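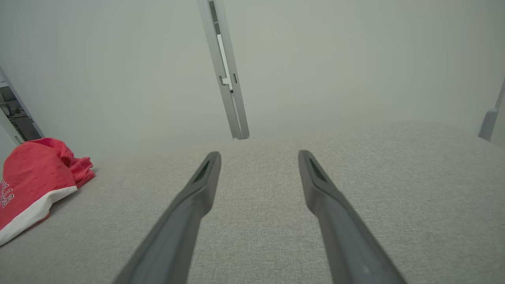
Search this book
Enter search terms

Chapter 7
Matchmaking in Online Games

2025-11-05
By Conall Keogh

A matchmaking system assigns waiting players to sessions. It works from two inputs: an estimate of each player's skill and a measure of connection quality to the available servers. Most commercial systems add a third, the time a player has already spent in the queue.

These inputs conflict. A narrow skill range produces close matches but long waits, while a wide range fills sessions quickly and gives uneven results. The usual compromise is a search window that starts small and expands at fixed intervals - the method used in Skimero, the team shooter studied in this chapter.

Section 7.1 defines the rating scale. New accounts in Skimero enter at 753 on a scale that ends at 2000, and the rating is updated after every completed match. Section 7.2 covers parties, in which two or more players queue as a unit and a single rating must be derived for the group. The mean is simple to compute but understates parties with one very strong member.

Readers should be familiar with the normal distribution before starting Section 7.1.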